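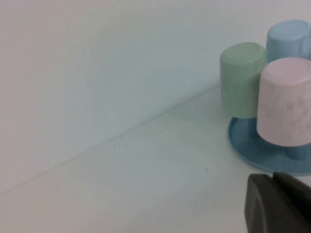

Unit 4, page 31

Access to contraception in small and rural places: notes for the fourth session

These notes go with the reading pack and replace the shorter set given out in October. Please read the first three sections before the class. The rest can wait until afterwards.

1. What we mean by access

Last time we looked at the law on contraception and how it came to be as it is. In this session we leave the law to one side and ask what happens when a service is legal, paid for by the state and listed on a website, and people still go without it.

Writers on health services often divide access into parts. The version used on this course has four:

Availability: is there a clinic, a pharmacy or a nurse within reach who offers the method?
Affordability: what does it cost, counting travel, lost wages and childcare as well as any fee?
Acceptability: would a person be willing to be seen using it?
Knowledge: does the person know that it exists and that they are allowed to ask for it?

The parts overlap. A clinic that opens one morning a week is available on paper, but someone who works mornings has to lose half a day's pay to use it. That could be written up under availability or under cost. In your essays either is fine as long as you say which you have chosen and keep to it.

2. The teaching case: Irnstead

We use one place throughout the unit so that the figures stay the same from week to week. Irnstead is a district with one small town and a number of villages. It has 3000 women aged between 16 and 49. The town has one general practice and one pharmacy. The nearest specialist clinic is in Lūse, and the bus there takes an hour and twenty minutes each way, with a change.

In the first year for which we have records, 300 women from the district attended the clinic in Lūse at least once. In the second year it was 330. The increase followed the opening of an evening session at the clinic. It is tempting to say that the evening session caused the rise, and several students said so in last year's papers. The figures do not show that. In the same year the practice in Irnstead lost the only doctor trained to fit implants and coils, and women who would have seen her had to go elsewhere. Either change could account for thirty more people, and so could both together.

Note also what the clinic figure leaves out. It counts women who attended. It does not count those who telephoned and were offered a date they could not make, or those who never telephoned. Men are not in it at all.

3. Getting a method fitted

Long-acting methods (implants, hormonal coils, copper coils) are the ones most affected by distance. A pill can be prescribed by telephone and collected. A coil has to be fitted by a trained person in a suitable room, and the fitter has to do enough of them each year to keep up the skill. A small practice may not see enough patients for this. When the one trained person retires or moves away, the service stops, and it may not start again for years.

In some services a fitting takes two appointments, one to talk it over and one for the procedure. For a woman living near the clinic this is a small nuisance. For a woman in one of the outer villages it is two days off work. Services that have moved the first conversation to the telephone tend to report fewer missed appointments, though you should check how each one counts a missed appointment before you compare them.

Removal matters as much as fitting and is written about much less. A person who cannot easily have a device taken out does not have full control over its use. When you read a service plan, look for whether removals are mentioned. In the Irnstead plan they are not.

4. Privacy

In a small town the person behind the pharmacy counter may be a neighbour, a cousin or the mother of a school friend. Interview studies in rural districts come back to this again and again. Younger women in particular describe travelling further than they need to so as not to be seen, and some describe not going.

Staff are bound by confidentiality and in most cases keep to it. The difficulty is that being seen in the waiting room is enough. Services have tried several ways round this:

general clinics, where nobody can tell what a patient has come for
collection lockers outside the pharmacy
postal supply in plain packaging
appointments outside school hours

Postal supply works well for people who open their own post. For a teenager living at home it may be worse than the pharmacy. Keep this in mind when you read the Jisteck report in the pack, which treats postal supply as the answer for all age groups and interviewed adults only.

5. Emergency contraception

Time is the main point here. The pills work best when taken early, and each type has its own limit. A copper coil can also be used as emergency contraception and is the most effective option, but it depends on finding a fitter within a few days, which brings us back to section 3.

Opening hours are therefore part of the treatment. The pharmacy in Irnstead closes at one o'clock on the last working day before a public holiday. Work out for yourself how long a person might then have to wait, and what she would need (a car, a lift, money for a taxi) to avoid waiting.

6. The outreach scheme

The Clornari scheme put a nurse with a small van into four of the villages for one year. The evaluation is the third item in the pack. It was written by Aivar Rimkutė, who also helped to plan the scheme. This is common in small projects and does not make the work wrong, but you should say so when you cite it.

The evaluation gives the number of visits made and the number of leaflets handed out — 3000 leaflets, as it happens, the same as the number of women in the district. The two figures are unrelated, and leaflets handed out should not be read as women reached. Some were left in piles in village halls. The more useful pages are those on repeat visits, where the nurse notes that many people came first about something else, such as blood pressure or a child's rash, and raised contraception the second or third time.

The scheme was paid for one year and was not renewed. The evaluation ends before the van stopped running, so it says nothing about what its users did next.

7. For the seminar

Bring a short note (one side is plenty) on one of these:

The effect of losing a single trained fitter on a district the size of Irnstead.
Whether a general clinic or a separate one is better for people under 18.
What the clinic in Lūse would have to record in order to tell us about people it did not see.

Essay titles for this unit are on the course page. Titles from the law unit are still open to anyone who has already started one — tell me before you hand it in.

Notes revised May 5, 2021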